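Vavley Cricket Scorecards

Ball-by-ball records of one-day matches played in the Girkodik and Illport leagues. Maintained by Saoirse Scanlon. Last updated 13 December 2022.

Contents

matches.csv has one row per match, 251 in all. deliveries.csv has one row per ball. players.csv links the spellings of a name found in the scorebooks to a single player id.

Fields in deliveries.csv

match_id, innings, over, ball, striker, non_striker, bowler, runs_bat, extras, extra_type, wicket_type, fielder. Overs are numbered from 0. Wides and no-balls keep the number of the legal ball that follows them, so over and ball together are not a unique key. Use the row order.

Known problems

Fielders are missing for about 200 catches, mostly in Illport home matches. Match 1789 was abandoned after the toss and has no deliveries. Leg byes and byes were not separated by the Moroz scorers before February and are coded as "b" throughout.
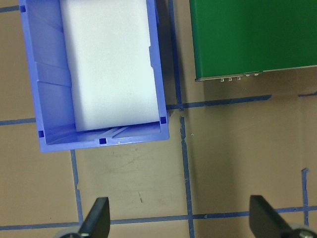
Revised targets in rain-affected matches are copied from the scorebook and have not been recalculated. Where the two scorers disagreed on a total, the home book was used and the column disputed is set to 1.

Corrections

Send the match id, innings and over, with the reading you think is right.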